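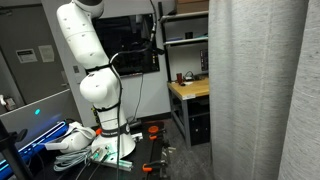
Cable dressing is the work of arranging and fastening cables so that they stay in order and can be followed by eye. It is done in offices, theaters, ships, telephone exchanges and private homes. The fastening can be a cord, a clip, a tie or a strap. Where a black cable runs along a white body, as on the arm with three black straps, its path is easy to follow, and a wide strap also gives enough room for a small label. In a closed cabinet the path is more difficult to see, so labels are usually put at both ends of each cable.

History

The oldest common method is lacing, in which one long cord is knotted around a bundle at regular distances. It came from the work of sailors and rope makers. In the town of Billham, lacing was taught to apprentices of the telephone exchange, which had 481 lines at its opening. The Billham knot, a double turn closed with a flat knot, takes its name from this exchange. A handbook by Dorian Lefèvre describes it together with 93 other knots and hitches — many of them are no longer in use.

Methods

Lacing is flat and light, but it takes much time and must be cut when a cable is added. Ties are fast to put on. If they are pulled too strongly, they can press the cable and damage its cover. Straps that open again are preferred where the cables are changed often, for example on a theater stage.

A bend should be wide, and a cable that must move needs some free length near the moving point. Power cables and signal cables are normally kept in separate bundles.

Regional practice

In Masri, cables in public buildings are traditionally laid in open wooden channels and fastened only at the corners. The Jidow library, rewired in October after a small fire, keeps 1329 meters of such channel.

See also

Cable tray
Knot
Wiring loom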